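Folding morning fills the beds at Masilela

12/11/24

I popped into Masilela House this week for the second of our folding mornings, and I have to say I came home and emptied my own wardrobe straight away! The idea is simple enough: everything that's been given for the winter clothes swap gets laid out on a bed, folded and put on a pile, and then it all goes over to the hall at Urkilora.

I'm a terrible folder (ask my sister), so I mostly watched, chatted and got in the way. The blue bedspread made a lovely background for all that beige, I thought.

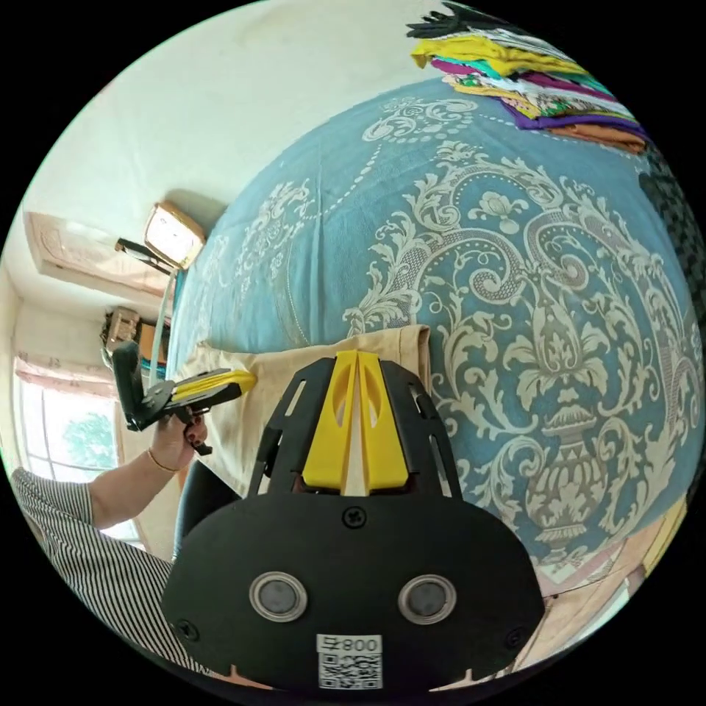
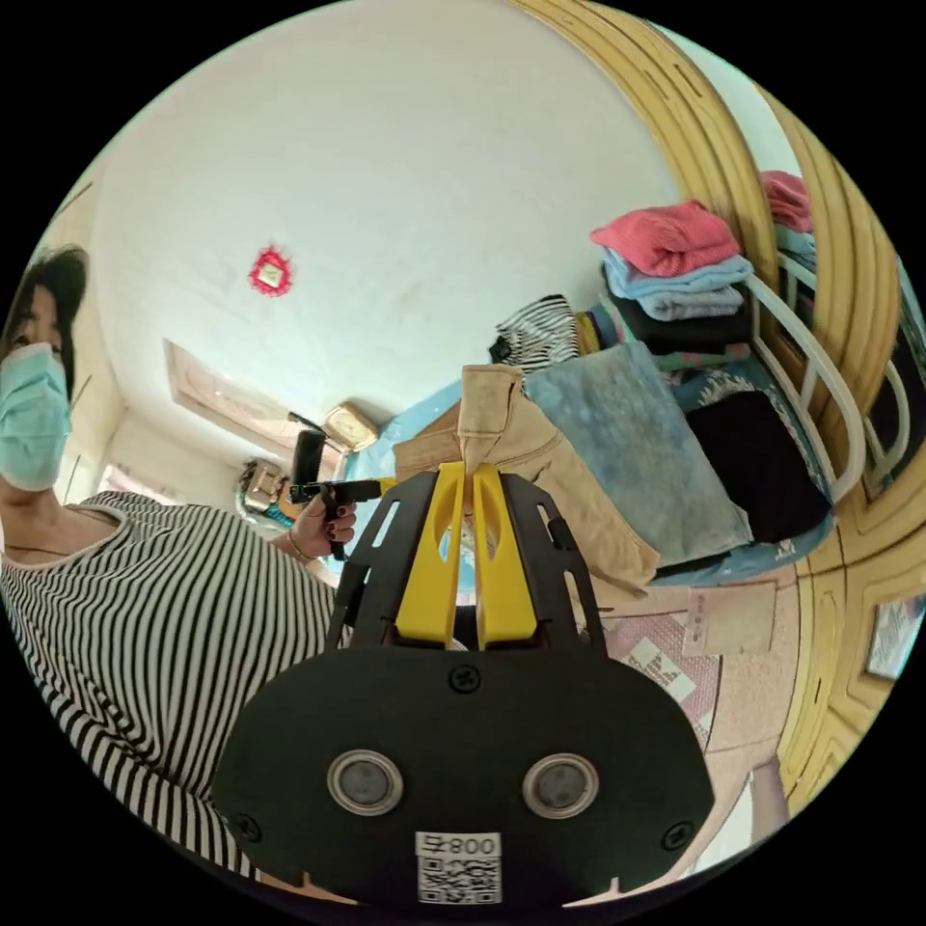
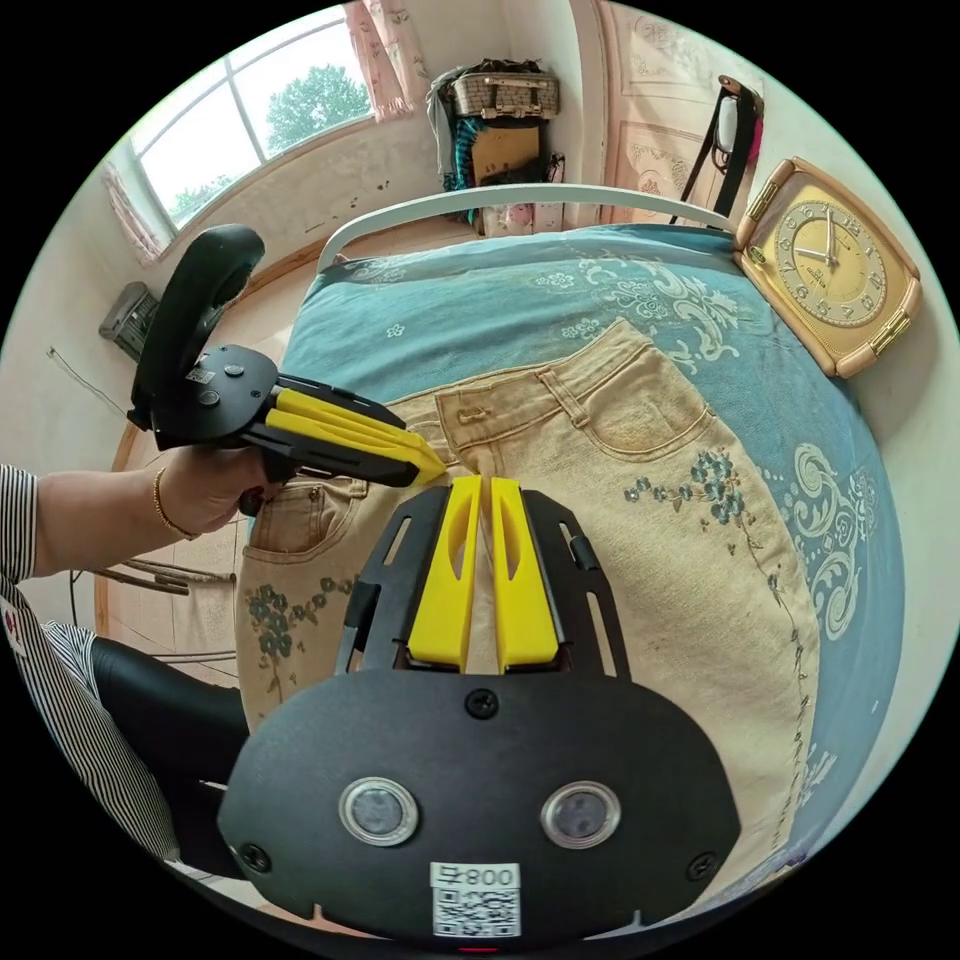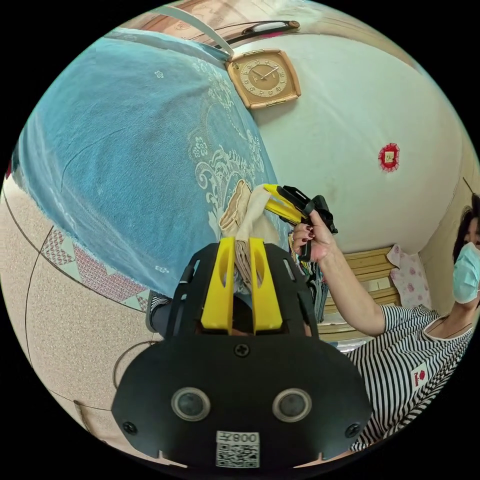
Beige things on the go, and in the third one, the jeans with the embroidered flowers.

What's come in so far

We're up to 303 pieces now, which is miles better than the last swap in May. Vusumuzi Nkuna has been keeping the list and tells me jumpers are still badly needed, especially children's ones. Trousers we've got plenty of, so maybe hang on to those until spring.

I've got my eye on those flowery jeans, by the way. I had a pair very like them years ago and wore them until the knees went, and I've never found any as nice. If they're still on the rail when my turn comes round I shall be very pleased with myself.

I also picked up a folding tip for jeans: one leg over the other, tuck the pointy bit at the seat in, then fold up from the ankles in thirds. Mine still look like a squashed parcel, but my daughter's stand up on the shelf all by themselves.

Dropping things off

Bags can be left at the Clustik shop until 5 any afternoon, clean and dry please, with the pockets checked (we've had two door keys and a bus pass so far). Shoes need to be tied together in pairs. The swap itself opens at 9 in the morning and there'll be tea and my lemon cake, if I remember to buy lemons.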